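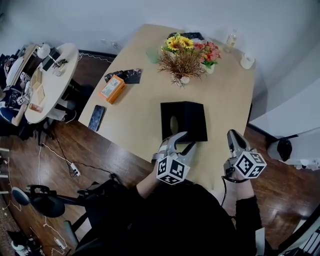

The long table at Faltham, with the flowers at the far end and the tissue box at the front.

Grukeo shared room, Faltham
Progress report to the Danko Fund
2024-06-22

Hello again all, and thank you for being patient while I got this together. The last report went to you in March, when I was still mostly writing about paint and floor samples, so it's a real pleasure to be able to write about furniture and what people do with it!

The short version is that the room is in daily use, the large table is in and staying in, the small round table has found its spot, and the tidying system is half working. The longer version follows, and I've tried to stick to the headings you gave us on the form, although I've wandered off in places.

What the grant has gone on

You gave us £2000 towards furnishing and "making comfortable" (your words, and I've been quoting them to everybody). The biggest chunk went on the long table, which came from Jakow, the second-hand office furniture people on the edge of Faltham. It's a light wooden one with a rounded end, and I was nervous about the rounded end when I saw it in their warehouse. I thought it would look odd in a room with so many straight lines. Well, I was wrong, it's the best thing about it. You come past that end of the table all the time and with the old square one I had a permanent bruise on my hip.

The next chunk was the round white table. We argued over this one. Half of us wanted shelves and half wanted somewhere to dump things that wasn't the long table, and the dumping party won. I was in the dumping party so I'm biased, but I do think it was the right call for now. Shelves could still come later (see the end, where I ask you nicely about them).

What was left went on the smaller bits: the round white lamp, the flowers and the pots, felt pads for the furniture feet, and a tin of oil for the table top. The delivery from Jakow was more than they quoted us on the phone and we've covered the difference out of our own tea money, so it doesn't appear in your figures. The receipts are scanned and will come in a separate email, as your form asks.

How the table is being used

When I wrote the application I said the table would be for "sorting, packing and sitting down together", and I'm glad I put all of those in, as we've ended up doing the lot, often at the same time. Somebody is opening a box at one end and somebody else has their phone and a drink out at the other. On a good day it's lovely. On a bad day you can't find your own elbow room and you end up balancing your cup on a piece of packaging.

The floor deserves a mention too. You'll remember I wasn't keen on going so dark with it, but the dark brown boards and the pale table do set each other off, and it has made the room feel a lot less like an office. The crumbs show up terribly. We now sweep before we lock up, and I've put a dustpan behind the door.

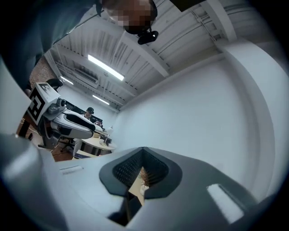
The top half of the room is the part I've done least with. It's a proper office ceiling, all white with the pipework on show, and I did get a price for having it boxed in. I won't repeat the price here. I've come round to leaving it as it is and spending on the things people touch and sit at. If anybody at Danko feels strongly the other way, do say, but I think you'd agree if you came and had a cup of tea with us. The sound does bounce about a bit up there and we might hang some fabric one day.

I also promised you a word on the lighting. The overhead lights are fine for working in, a bit hard for sitting and chatting. That was the thinking behind the round lamp. It gives a softer sort of light in its corner and people do switch it on without being asked, even in the afternoon, so I count it as money well spent.

Flowers and the comfortable bit

I'll admit I was worried about spending a funder's money on flowers. They were the cheapest line in the whole budget and they've had the most comments! We went for ones that don't need watering, as I know exactly what happens to real plants in a shared room. They're in little white pots up at the far end of the table, the yellow and brown sort on one side and the red ones with green leaves next to them. I'd put them in the middle at first, and they were in the way every single time anybody wanted to slide something along, so they've been moved up to the end and they do very well there. They cheer up that big white wall no end, and they can be picked up and shifted in seconds when we need the full length.

The tissue box was another "comfortable" purchase, a plain black square one. It lives on the long table and I have stopped trying to make it live anywhere else. Same goes for the pale green cup, which belongs with the kitchen things and has adopted the flowers as its home. I keep taking it back to the kitchen. It keeps turning up again.

Tidying, and what hasn't worked

You asked us to be frank about what hasn't gone to plan, so this is the frank section.

The plan was that the long table would be cleared down at the end of each day, with everything that was still in use going on to the round one. The first half of that works nicely. The second half works a bit too nicely, if you see what I mean – the round table fills up and stays full. Flat bits of cardboard that somebody is going to need. A cardboard box that might come in handy. Little black clips and tools which have no drawer to go in. I cleared it right down after Easter and was very proud of myself, and it was back to normal inside a fortnight.
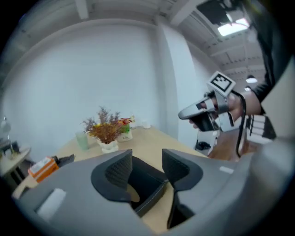 I've got two things I'd like to try. The first is a shallow tray for the small tools and clips, so that they can be picked up and moved in one go instead of being chased around the table top. I've seen some in a catalogue that would do and they cost next to nothing. The second is a proper place for packaging. At the moment empty boxes and sleeves get left on the table with the full ones, and you can't tell which is which without picking them up and giving them a shake. An upright crate by the door would do it, and the recycling could go straight out from there.

Cups and bottles are the other thing. We never planned for where drinks would go, and so they go wherever there's a gap. There hasn't been a disaster yet, but I've oiled the top twice now to be on the safe side and I'd like to get some coasters in. Paper cups are also something we said in the application that we'd cut down on. We have cut down, but there are still some going round, mostly when we've got visitors and the proper ones are all in the sink. I'll buy a few more mugs out of the tea money and see if that does it.

Bags are a muddle too. There are no hooks, so bags end up on the table or under people's feet. I had hooks on my list in the spring and dropped them to pay for the better table, and I'd make the same choice again, but I do trip over a strap most weeks.

What people have said

I put a notebook out for comments, as you suggested, and it has been written in more than I thought it would be. The nicest one says "it feels like somewhere you can leave your cardigan". Another one says the table is the right height for packing and a touch high for eating at, and I'd agree with that. There were a few grumbles about the chairs, which are the old ones and were never part of this grant, so I've passed those on to Grukeo's main budget with my fingers crossed. And one person wants the sunflowers swapped for something more tasteful. They're staying.

What comes next

Over the summer I'm going to get the tray, the crate and the coasters sorted, all from our own pot. I'll also be putting the felt pads on the round table's feet, a job I have been putting off since it arrived, and having a proper go at the drawer situation.

We'd like to ask whether the next round might stretch to some low shelving along the wall and a row of hooks. I've had a chat with Jakow and they get shelving units in fairly often, usually a bit battered but solid, and they'll ring me when something the right length turns up. I haven't reserved anything and won't until I hear from you. If shelving is outside what the fund can cover, the hooks on their own would make a big difference and I could fit them myself.

You're very welcome to drop in at any time – the kettle is nearly always on, and if you could let me know the day before I'll make sure there's a clear bit of table to put your papers on.

With thanks from all of us at Grukeo, and the receipts will follow under separate cover.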